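**품목: Livgate 양팔 바닥정리 세트 (대여 및 판매)**
제조: Weltus / 교체용 손가락: Halász / 취급: Bikberg 장비실
페이지 수정: 7월 12일

Livgate를 찾는 분들은 대개 제조사 소개 자료를 먼저 보고 오십니다. 자료에는 "가정 환경의 바닥 쓰레기를 자율적으로 정리"한다고 적혀 있습니다. 저희는 이 문장을 품목 설명에 옮기지 않았습니다. '가정 환경'이 어디까지인지, '정리'가 언제 끝난 것으로 치는지, '자율적'인 동안 사람이 몇 번 손을 댔는지가 자료 어디에도 없습니다. 장비가 나쁘다는 말로 듣지는 마십시오. 저희도 쓰고 있고, 쓸 만한 부분이 분명히 있습니다. 다만 이 세트를 가져가서 숫자를 내실 분이라면 아래 운용 기준을 먼저 읽고 결정하시는 편이 낫습니다.

## 구성

- 좌우 팔과 각 팔의 두 손가락 그리퍼
- 그리퍼 외부 배선과 고정용 밴드
- Halász 교체용 손가락 (선택)
- 비상정지 스위치와 연장선
- 바닥 표시용 흰색 테이프
- 기록 양식 (종이, 파일)

쓰레기통과 비닐봉지는 포함되지 않습니다. 포함해 달라는 요청이 꾸준히 있는데, 특정 통에서만 잘되는 설정이 퍼지는 것이 싫어서 넣지 않고 있습니다. 카펫도 물론 드리지 않습니다.

## 제조사 수치를 읽는 법

Weltus 자료에는 총 3,046회 시도라는 숫자가 큼직하게 나옵니다. 큰 숫자는 맞습니다. 그런데 한 번의 '시도'가 물건 하나를 집은 것인지, 방 하나를 끝낸 것인지 각주가 없습니다. 2월에 문의를 넣었더니 "내부 기준에 따른다"는 답이 왔고, 그 내부 기준은 받지 못했습니다. 구매 검토서에 이 숫자를 그대로 옮겨 적는 일은 말리고 싶습니다. 굳이 적어야 한다면 옆에 '시도의 정의 미확인'이라고 써 두십시오.

저희 기준에서 시도는 물건 하나에 대해 팔이 움직이기 시작한 때부터, 그 물건이 봉지 안에 들어가 그리퍼에서 떨어졌거나 사람이 중단시킨 때까지입니다. 집어 든 것만으로는 성공으로 적지 않습니다. 이렇게 세면 성공률이 눈에 띄게 내려갑니다. 영업하는 쪽에서는 좋아하지 않는 방식입니다.

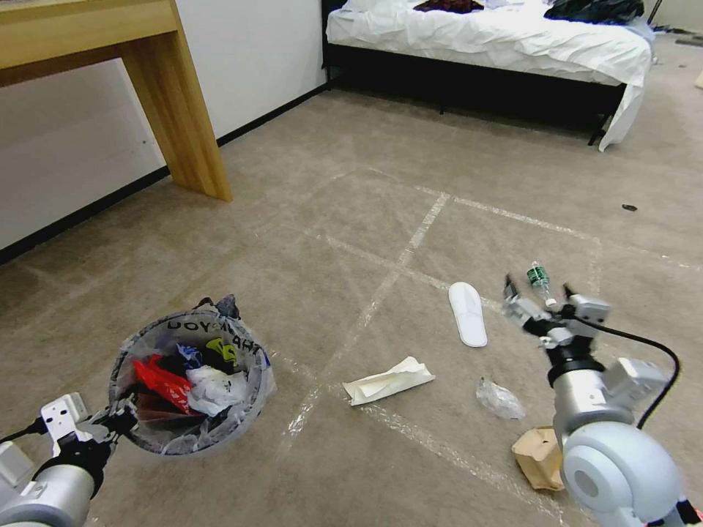 *오른쪽 그리퍼가 생수병을 든 상태. 기록지에는 아직 '진행 중'.*

병은 쉬운 축에 듭니다. 모양이 일정하고 두 손가락 사이에 잘 맞습니다. 데모에 병이 자주 나온다면 의심부터 하십시오. 시험 물품에는 납작한 종이, 구겨진 비닐 포장, 속이 빈 종이봉투가 반드시 섞여 있어야 합니다. 치우면 안 되는 물건도 넣기를 권합니다. 슬리퍼 한 짝이 좋습니다. 바닥에 있다고 다 쓰레기는 아니고, 집어서 통에 넣은 횟수만 세는 시험표에서는 슬리퍼를 버린 로봇이 점수를 더 받습니다. 실제로 그런 시험표를 받아 본 적이 있습니다.

## 바닥과 배치

1. 흰 테이프로 바닥에 칸을 나누고, 물건마다 시작 칸을 적습니다. 칸 크기가 고르지 않아도 됩니다. 칸 번호만 분명하면 됩니다.
2. 테이프를 새로 붙였거나 옮겼으면 앞선 기록과 합산하지 않습니다.
3. 물건을 놓는 사람과 로봇을 돌리는 사람을 나눕니다. 같은 사람이 하면 자기도 모르게 잘 집히는 방향으로 놓게 됩니다.
4. 침대나 탁자 밑에 놓은 물건도 기록에서 빼지 않습니다. 팔이 닿지 않았다면 '닿지 않음'으로 적습니다.
5. 가구 위에 벗어 둔 옷, 가방은 그대로 둡니다. 방을 깨끗이 비워 놓고 나온 결과는 빈방의 결과입니다.

5번에 대해서는 반론이 있었습니다. 이 페이지의 초안을 검토한 Glenys Katene은 배경이 어지러우면 실패 원인을 가려내기 어렵다고 지적했고, 일리가 있습니다. 그래서 저희는 첫날에 한해 비운 방에서 돌리는 것을 허용하되, 그 기록에는 표지를 따로 붙입니다. 카탈로그나 보고서에 실을 수치는 어질러진 방에서 다시 내야 합니다.
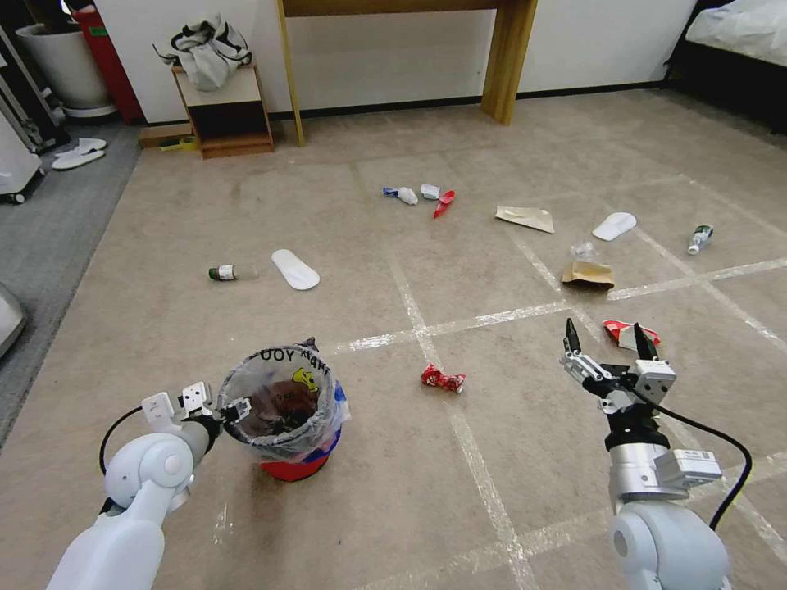 *왼쪽 그리퍼로 통 테두리를 잡은 자세. 포장지와 병, 신발 깔창이 여러 칸에 흩어져 있다.*

통 테두리를 한쪽 팔로 잡는 방식은 Livgate 자료에서 '양팔 협응'이라는 이름으로 나옵니다. 이름이 거창합니다. 통을 붙드는 것은 유용한 동작이고 저희도 권장하지만, 붙든 팔은 그동안 다른 일을 못 합니다. 양팔이라고 해서 처리량이 두 배가 되지 않습니다. 견적을 비교하실 때 한팔 장비에 2를 곱해 놓고 시작하는 분들이 계신데, 그 표는 버리셔야 합니다.

테두리를 잡을 때의 규칙은 다음과 같습니다.

- 잡기 전과 놓은 후의 통 위치를 둘 다 적는다.
- 봉지의 접힌 부분을 함께 물었는지 적는다.
- 사람이 통을 바로 세웠다면 그 회차는 '개입 있음'이다. 손가락 하나로 살짝 밀었어도 마찬가지다.
- 잡은 팔에 경보가 뜨면 다른 팔도 멈춘다. 한쪽만 멈추도록 설정을 바꾸지 않는다.

마지막 항목은 협의 대상이 아닙니다. 설정을 바꾼 흔적이 있으면 대여를 중단합니다.

## 봉지, 가장 과소평가되는 물건

설명서에서 비닐봉지에 할애한 분량은 한 줄입니다. "봉지를 씌운 통에서 사용 가능." 저희 기록지에서 비고란이 가장 빽빽한 것은 봉지 항목입니다. 투명한 얇은 비닐은 손가락 틈에 끼고, 팔이 물러날 때 따라 나오고, 한번 들리면 먼저 넣은 것까지 같이 움직입니다. 화면으로 보고 있으면 놓았는지 걸렸는지 분간이 안 될 때도 있습니다. 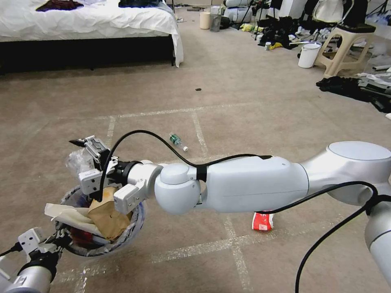 *그리퍼와 통 테두리 사이에 낀 투명 비닐. 판정은 떨어진 뒤에 한다.*

그래서 '놓음' 판정에는 조건을 붙였습니다. 손가락이 열린 것만으로는 부족하고, 그리퍼가 테두리 위로 완전히 빠져나온 뒤 물건이 따라오지 않아야 합니다. 그 상태를 3초 지켜본 다음 적습니다. 짧아 보여도 직접 해 보면 꽤 지루한 시간입니다. 이 대기를 생략한 기록은 저희가 돌려보냅니다.

통이 얼마나 찼는지도 함께 남기십시오. 빈 통에서 시작해 몇 개 넣고 비우기를 반복하면 결과가 좋게 나옵니다. 사무실이나 숙소의 통은 보통 그렇게 관리되지 않습니다. 제조사 자료에는 통의 채움 정도에 관한 열이 아예 없었고, 저희 양식에는 '빈 통 / 절반 이하 / 절반 초과 / 테두리까지'가 있습니다. 마지막 칸에서 시험을 한 번도 하지 않았다면, 보고서에 하지 않았다고 쓰면 됩니다.

## 배선

이 세트에서 가장 마음에 들지 않는 부분입니다. 케이블이 팔 바깥으로 지나가고, 손목 근처에서 크게 고리를 그립니다. 여유가 없으면 손목을 돌릴 때 당겨지고, 여유가 많으면 어딘가에 걸릴 수 있습니다. Weltus는 '유연한 외부 배선'이라고 부르더군요. 정비하기 편한 것은 인정합니다.

- 작업 시작 전에 양팔을 끝 범위까지 천천히 움직여 고리가 걸리는 곳이 없는지 본다.
- 테이프나 밴드로 묶은 위치를 바꾸면 다시 확인한다.
- 케이블이 통 안으로 들어갈 수 있는 길이면 묶는 위치부터 고친다.
- 전원이 들어간 상태에서 손으로 고리를 정리하지 않는다.

저희 장비실에서는 약 1,000회마다 피복을 점검합니다. 제조사가 정한 주기는 없었습니다. 이 숫자는 저희가 불안해서 정한 것이고 근거가 탄탄하다고 주장하지 않겠습니다. 더 나은 근거를 가진 분은 알려 주십시오.

## 손가락 교체와 기록의 연속성
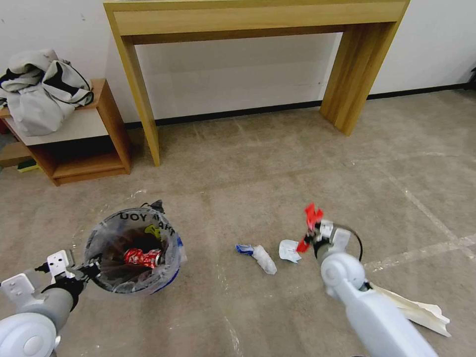
교체용 손가락은 이 세트에서 기록을 가장 쉽게 망가뜨리는 부품입니다. 나사 몇 개로 바뀌고, 바꾼 사람은 대수롭지 않게 여기고, 몇 주 뒤에 표를 보는 사람은 왜 종이류 성공률이 달라졌는지 알 길이 없습니다. 저희 양식에 손가락 종류를 좌우 따로 적는 칸이 있는 것도 이 때문입니다. 통을 잡은 왼쪽은 밝은 회색의 판 모양인데 종이로 내려가는 오른쪽은 빨간 손가락이라면, '그리퍼: 기본'이라고 한 줄 적고 넘어갈 수 없습니다. 색이 다르면 그나마 눈에 띄기라도 합니다. 같은 색으로 재질만 바꾼 조합은 라벨을 붙이지 않는 한 섞어 쓰지 마십시오.

Halász 손가락이 기본 손가락보다 낫냐는 질문을 자주 받습니다. 모릅니다. 같은 바닥, 같은 물품, 같은 채움 정도에서 비교한 기록이 아직 충분하지 않습니다. 판매 담당이라면 이 자리에 더 시원한 대답을 썼겠지만, 써 놓고 나중에 고치는 쪽이 더 번거롭습니다.

## 사람이 있는 공간에서

정리 작업은 느려 보여서 사람들이 경계를 풉니다. 바닥에 떨어진 물건을 대신 주워 주려고 팔 아래로 손을 넣는 경우가 가장 흔하고, 본인은 도왔다고 생각합니다. 규칙은 단순하게 유지합니다.

- 팔이 움직이는 동안 테이프 구역 안에 들어가지 않는다.
- 비상정지를 든 사람은 그 일만 한다. 기록지를 같이 들지 않는다.
- 물건을 다시 놓을 때는 정지, 확인, 진입 순서를 지킨다.
- 유리병과 날카로운 물건은 담당자가 별도로 승인한 회차에만 쓴다.
- 위험성 평가는 쓰는 장소마다 새로 한다. 저희 장비실의 평가서를 복사해 붙이지 않는다.

'협동 운전 가능'이라는 문구가 제품 상자에 있습니다만, 문구가 평가를 대신하지 않습니다. 손가락을 바꾸고, 집는 물건을 바꾸고, 카펫 위로 옮겨 놓으면 평가할 대상도 바뀝니다.

## 대여 전에 받는 것

신청서와 함께 시험 물품 목록, 성공 판정 기준, 개입을 어떻게 적을지에 대한 짧은 설명을 받습니다. 형식은 자유입니다. "제조사 기준에 따름"이라고만 적힌 신청서는 접수하지 않습니다.

반납 때는 기록지 사본을 함께 받습니다. 실패 회차를 지운 표는 받지 않습니다. 수치가 나쁘다고 불이익을 드린 적은 없고, 중간에 포기한 회차가 많은 기록일수록 다음 사용자에게 쓸모가 있었습니다. 사본 공개를 원하지 않으시면 신청서 비고란에 적어 주십시오.

가격은 대여 기간과 손가락 구성에 따라 달라서 이 페이지에 싣지 않습니다. Bikberg 장비실로 문의하시면 견적과 함께 현재 비치된 장비의 점검 이력을 보내 드립니다.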